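10/13/23

Dye bench, back room at Nodthorpe. Entry for the madder and weld baths, plus notes for Paweena Ruangrit, who takes over the pots on the next run.

**Mordanting**

Scoured the wool overnight in soft water with a squirt of neutral detergent. The Imau fleece yarn is greasier than the Grestis and needed a second scour. First rinse came off the colour of weak tea, second one clear. I'd been getting blotchy skeins out of the Imau since February and blaming the alum, but I now think it was lanolin all along. Will scour twice from here on and see.

Weighed out 800 g dry yarn and split it into 2 lots. Alum in hot water first, stirred until it went clear, then into the big pot topped up with cold. Wool in wet, brought up slowly over an hour, held an hour, left to cool in the pot. Didn't rinse the Grestis before it went in the dye. Did rinse the Imau, out of habit, which muddies the comparison. Noted.

**Madder**

Chopped root, soaked from yesterday. Poured off the first water, which takes the browns and yellows with it, and kept it in the lidded bucket by the sink for a cotton test. Second water is the dye bath. Held it at 40 °C for the first stretch and let it creep up from there. The ring on the left is still running hot, so I had to lift the pot off twice. If it goes much past a simmer the red turns brick.

Grestis came out a proper orange-red, even along the whole skein. Imau is duller and a bit pinker – could be the rinse, could be the fibre. Both are fast enough to cold water. No light test yet. Strips are cut and labelled for the south window.

Chalk: added a pinch to the bath late, after the colour had started to take. Mohammed book says to put it in at the start for soft water. Ours is soft. Try that next time.

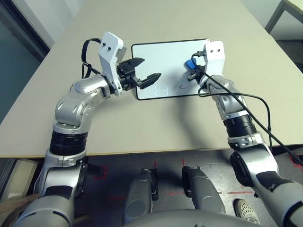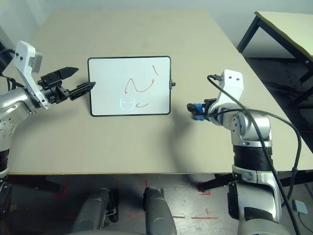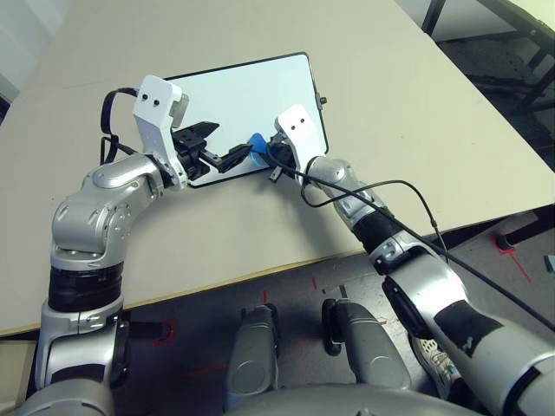 Can the leftover madder bath be used again the next day?

It can be used for at least one more lot, but expect a paler colour, closer to coral. Keep the lid on, leave the root in, and put the fresh wool in mordanted and wetted the same as before. If it smells sour, tip it on the gravel.

**Weld**

Dried tops, last of the old sack. Simmered an hour, strained through the cheesecloth. Smells like boiled cabbage, door stayed open. Bath looked like nothing, a sort of thin straw colour, until the chalk went in and it jumped to a hard yellow. One skein of each yarn. Hardly any difference between the two, so whatever is going on with the Imau in the madder isn't happening in the weld.

Overdyed a short length of the yellow in the spent madder to see. It came out a nice flat apricot. Kept a tag of it on the sample ring, next to the walnut ones.

**Problems**

- Thermometer with the grey probe reads low compared with the glass one. Used the glass one all day. Grey one is in the drawer with tape on it.
- Ran short of clean hooks, so the Imau skeins dried doubled over a rail and there is a faint line where they touched. Fine for samples, not for selling.
- Sink trap is slow again. There were root bits in it. Please strain everything before it goes down, including the rinses.
- Scale drifts if the extractor fan is on. Turn the fan off to weigh.

**For Paweena**

Alum is in the screw-top jar, second shelf. The dye pots are the 2 with red string on the handles, and they don't go back to the kitchen. I've left the unrinsed Grestis remnant in the fridge in a bag, still damp and mordanted, good for a few days. If you get to the indigo vat, check it before you feed it. It was green and clear under the skin when I looked – I'd leave it alone unless it has gone blue all the way down.

Still to do: wash the dry skeins once more in cool water, weigh them back, write up the card for each with yarn, mordant and bath. Order root. Fix or bin the left-hand ring.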